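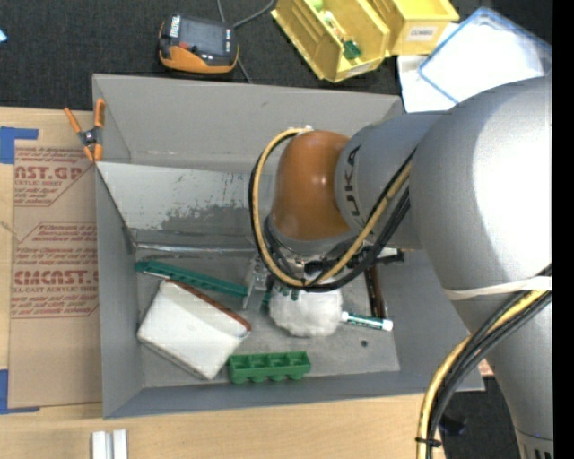
Bin picking at Lirndale, Saturday 31 March 2018. Gripper over the fluffy ball.

1/ Many people asked me how we collect the grasp examples for our learning system, so I try to explain it in a thread. I work on this with a small team in Lirndale. The project name is Riedl.

2/ The idea is simple. The arm goes into the gray bin, tries to take one thing, and we save the camera image from before together with the result. Good or bad, both are saved. A failed grasp is also an example.

3/ Since September we have 1036 attempts with this bin that I trust. We had more, but I threw away the ones where the clock of the camera and the clock of the arm did not agree. It was a painful week.

4/ From the 1036, 927 have a clean label. The others are waiting for me, because the automatic check could not decide if the object was held or only pushed. I look at them by hand in the evening, with tea.

5/ About the objects. We do not want only boxes. In the bin now you find a soft white ball, a marker, a long dark green strip, a white box-like thing and a bright green tray with four square compartments. Very different shapes, and this is the purpose.

6/ The soft ball is my favorite object and also my enemy. The surface is uneven, so the depth image is never the same two times. The planner proposes a grasp point which looks perfect, and then the fingers close on a bit of fluff.

7/ The marker is hard for another reason. When it touches a neighbor, as today with the ball, the segmentation likes to make one object from two. I leave such cases in the data on purpose. In a real warehouse the things are also touching.

8/ Long flat parts: please collect many of them! Our first model was trained almost only with compact objects, and it tried to take every strip at the far end. You can imagine how the strip behaves then.

9/ Somebody wrote to me that we should clean the bin floor for better images. I prefer to keep the scratches. Our first set was made with a new bin at Ziltberg, and the model trained on it saw a "thing" in every scratch of the old one.

10/ The practical side. The bin must not move between attempts, or the calibration is worth nothing. For us one spring clamp on the rim is enough. Before it we used only tape and I measured a shift of 3 mm in one afternoon.

11/ The hose and the cables at the wrist need attention too. They make a big loop around the tool, and in some arm positions they hide part of the bin from the camera. We take the "before" image with the arm parked to the side – then the view is free.

12/ But keep also the images with the arm inside. At first I deleted them to save disk space and I regret it very much. Now we want to train a small model that says during the motion "this will fail", and for this we need exactly these images.

13/ How we mix the objects: after 95 attempts we take everything out and put it back in another order, without arranging it nicely. This last part is difficult for humans. All of us like to put the things with some distance between them. I pour them from a box now.

14/ A question from yesterday was if simulation is not enough. We use simulation for the first training, and for hard plastic parts it is quite good. For soft things we did not get useful results, maybe others have more luck. I would like to read about it.

15/ Labels: we write only four things for each attempt. Object name, grasped yes or no, dropped on the way yes or no, and one free comment. In the beginning the form had many more fields and people filled them with anything.

16/ The collection tool is called Zalmont and it is not public yet. The code is not pretty and half of the comments are not in English. When I have translated them I will post the link under this thread.

17/ Next week we add transparent objects. I am a little afraid of it. If you have experience with depth cameras and clear plastic, please write to me which settings you use – also the ones that did not work.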